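Battery Return and Storage Checklist, Saltby counter and back room
Checked 28/07/2020 by Ottilie Koller

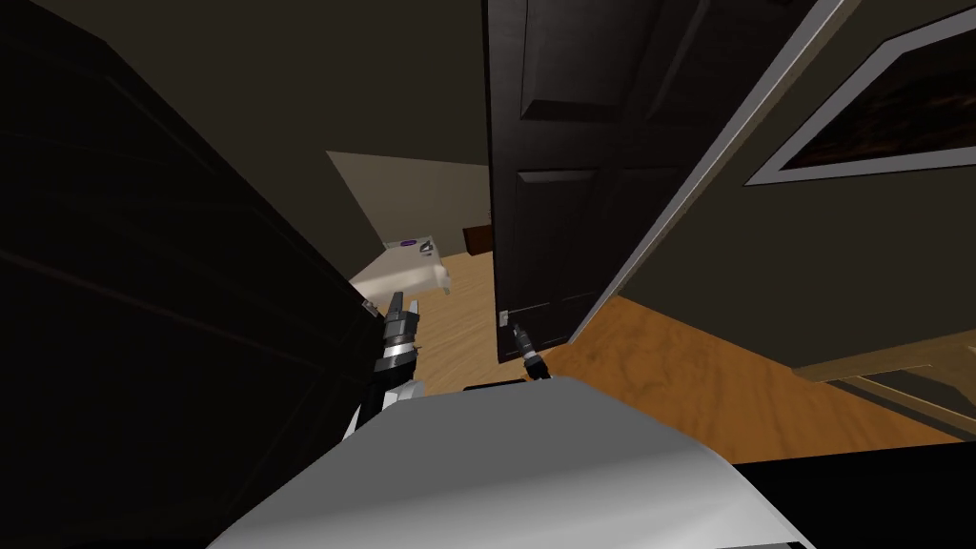 Ferdinand Pichler asked before the walk-through that the returns shelf be looked at first, as two customers had sent back the wrong size in the same week and both units were put away without a tag. Done in that order.

RETURNS

1. Returned batteries tagged with order number and date received
No. Two untagged, one from order 2411. Tagged during the check.

2. Case checked for cracks, swelling and leaks before shelving
Yes. One swollen case found, moved to the quarantine tub.

3. Terminals capped or taped
Mostly. Three small alarm batteries had bare terminals. Red caps are nearly out, so use tape until the Sutter order comes in.

4. Wrong-size returns kept apart from faulty returns
No. Same shelf, no divider. Rogelio to put one in.

STORAGE

5. Heaviest units on the bottom shelf
Yes.

6. Nothing stacked more than two high
Yes for car batteries. The mobility scooter units were three high at the far end. Restacked.

7. Stock rotated, oldest to the front
Partly. The Stutetti 58 Ah units are in order. The 112 Ah leisure batteries are not, and the oldest was at the back. Voltage was low on that one, so it went on charge.

8. Vent open and clear
Yes.

CHARGING BENCH

9. Charger leads free of cuts and burns
One lead has worn insulation near the clamp. Taken out of use. Do not tape it and put it back.

10. Charger set to match battery type
Yes. The chart on the wall is the old one and leaves out AGM. Print the new one.

11. Gloves and goggles at the bench
Goggles yes, gloves only in large. Theresia asked for small and medium last time as well. Please order.

12. Eyewash in date
Yes, until next July.

PACKING AND DISPATCH

13. Cartons marked "this way up" on two sides
Yes.

14. Fitting instructions in every box
Checked 20 boxes for the Padville run. One had none and one had the sheet for a different model. Both fixed before they went out.

15. Size checked against the order before sealing
Yes, but it is done from memory. Measure length, width and height, and note which side the positive terminal is on. Most of our exchanges come from that last one.

16. Spill kit near the loading door
Yes. Absorbent bag opened and half used. Replace.

STILL OPEN
Item 4, item 9 (new lead), item 10, item 11, item 16.

Items 1 and 3 to be looked at again in two weeks. Ottilie Stöckli has the key to the quarantine tub while I am out.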